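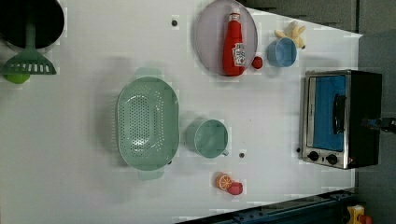 An afternoon at the Grerkon toy fair

We drove up to Grerkon in September with a thermos of coffee and no real plan, and I'm so glad we did. The fair takes over the old market building at the edge of town, and this year it had 291 stands, up from the handful I remember when my sister and I first came. Parking was 3 dollars, paid into a tin box, and the line at the door moved along nicely.

Pretend food and play kitchens had the whole left side of the hall. I spent far too long there (I always do), picking up plates and spatulas and little bottles of ketchup and putting them back again. Vostero had the biggest stand, with a grocery store you could walk into, and a very patient woman let me ring up my own shopping. I came away with a set of 24 pieces for my granddaughter, who has been serving me soup out of a flowerpot all summer.

Puzzles and trains

Upstairs it was quieter. Paltell brought their big map puzzles, and there was a table where anybody could sit down and add a piece or two – I sat down for one and stayed for almost an hour. Next door was Han, a small family workshop that makes trains, with a track running right around the window ledge. The man at the stand told me they sold 1,380 engines last year, every one painted in the same back room.

Lunch and getting home

Lunch was potato soup and rye bread in the side hall, and it was good, though you'll want to go before noon if you hope to get a chair. The stairs are steep and the elevator is slow, so wear your comfortable shoes. We left at four with two full bags and took the river road home, stopping once for pears.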